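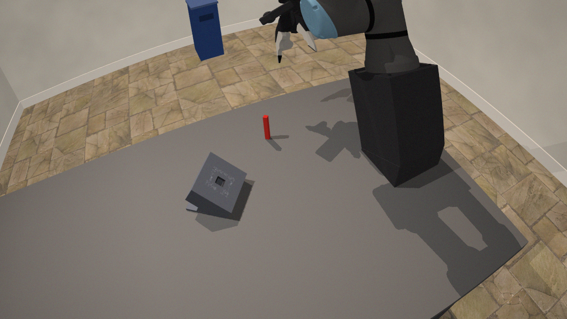
Gray table, red block, blue bin at the back.

9/11/18

The Clistell jacket came! I have been checking the porch since Saturday like a kid, and there it was after work, folded into a flat brown box with a sticker on the tape. Olive ripstop, boxy cut, two chest pockets that sit a little too high in exactly the way I like. They only made 700 of them and mine has the run number stitched inside the hem where you'd never look. I wore it to do the dishes.

I think what gets me about Clistell is that they still feel like a skate shop that happened to learn sewing. The May drop was all fleece and I couldn't get excited about it (too heavy, and that mustard color does nothing for me), but this one is so good. The zipper is chunky. The collar stands up by itself. I've already planned four outfits, and three of them are the same pants.

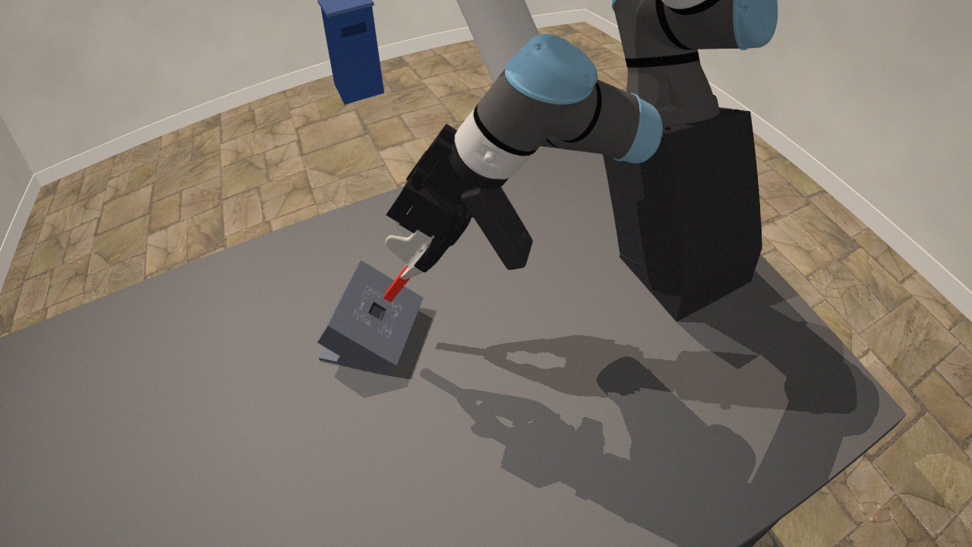 Arm with the light blue caps, over the table.

Talked to Esko for almost an hour tonight about the Travberg block party. He has a table there! Esko Ojala, with a table, between a hat label and some people who hand-dye socks! He's bringing 30 of the screen-printed hoodies and a rack of the work shirts, and he asked if I'd help him fold and take cash. Obviously yes. He's nervous about the prices. I told him the hoodies are worth every cent, the print goes right over the seam and lines up on both sides, and he went quiet and then said he'd redone that screen so many times he sees it when he closes his eyes.

The label's still called Hämäläinen, after his grandmother. I tried once to talk him into something shorter for the tags and I'm so glad he ignored me. It looks fantastic in that fat blue stitching.

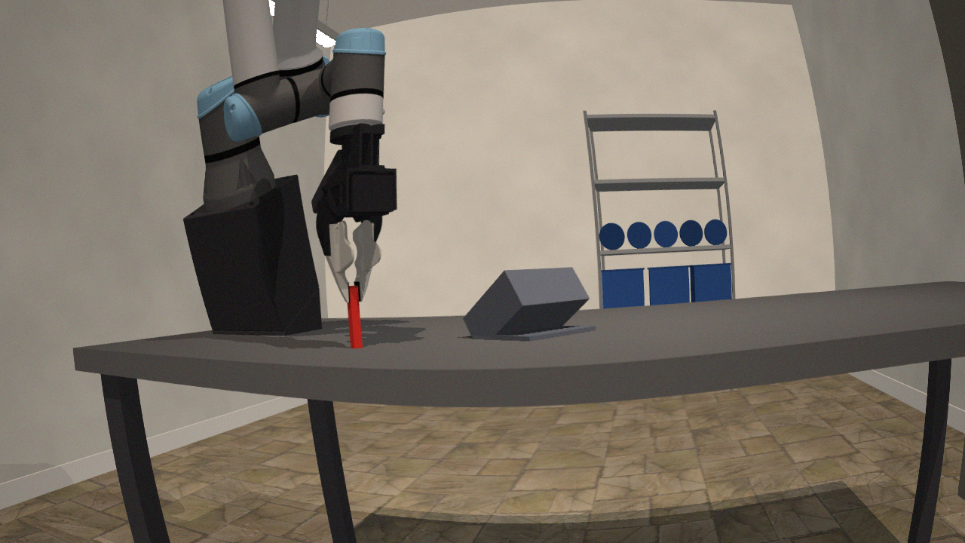 He also wants to do stickers, 1000 of them, because that's where the price drops, and I said sure, we'll be putting them on lampposts until we're old. Need to send him the drawing of the mitten before Friday. The thumb still looks wrong.

Sneakers: Cillden put up the gray suede pair again and my size lasted long enough for me to get it in the cart and then lose it at checkout. Gum sole, cream laces, ugh. They say there's a restock coming. I'll set an alarm this time.
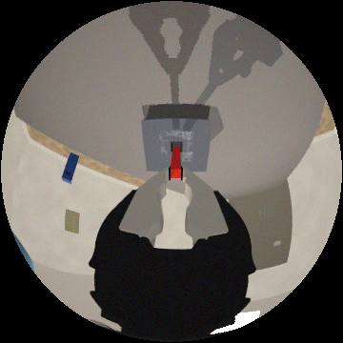 Oh, and I want to wear the jacket to the party but it's supposed to be hot. Maybe I can tie it around my waist? Or hang it on the back of the chair with the label facing out. Must ask Esko if he minds another brand behind his table. Bring tape, safety pins, small bills, the good marker.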